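Chauffe-eau : passer en heures creuses, vos retours ?

Ovden
19 octobre 2022
Bonjour à tous ! Je viens de mettre le ballon sur les heures creuses et je suis ravi, c'était 2 minutes au tableau. Du coup je m'attaque à la consigne : 60 degrés, vous en pensez quoi ?

Astness
Super idée ! Chez moi c'est réglé comme ça depuis octobre dernier, presque 500 kWh de moins sur l'année, avec des douches plus courtes aussi (les ados ont râlé).

Zakevetti
Je ne suis pas d'accord sur les heures creuses : ça déplace la consommation, ça ne la réduit pas. La facture baisse, les kWh non. Le vrai gain, c'est d'isoler les tuyaux !

Ovden
Bien vu pour les tuyaux, je file acheter des manchons ! Et côté prises, je fais le tour de tout ce qui se branche : 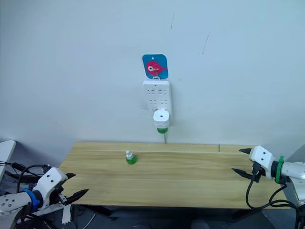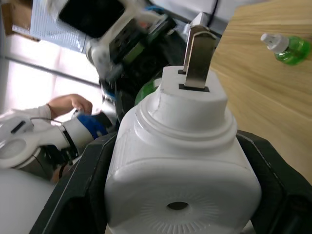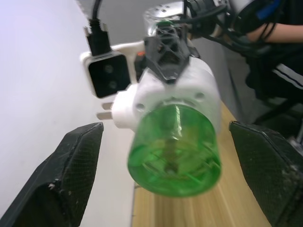 Le mur avec la multiprise, puis le diffuseur anti-moustiques et l'embout vert de près.

Pangilinan
J'adore ce genre de chasse ! Mais les petits appareils pèsent peu à côté du ballon. Chez nous, c'est le vieux congélateur du garage qui avalait 570 kWh par an, on l'a vidé et débranché.

Zakevetti
+1 pour le congélateur. Par contre je garde 60 au ballon, ne descends pas trop à cause des légionelles.

Ovden
Ok, je reste à 60 alors. Manchons ce week-end, je reviens poster le relevé !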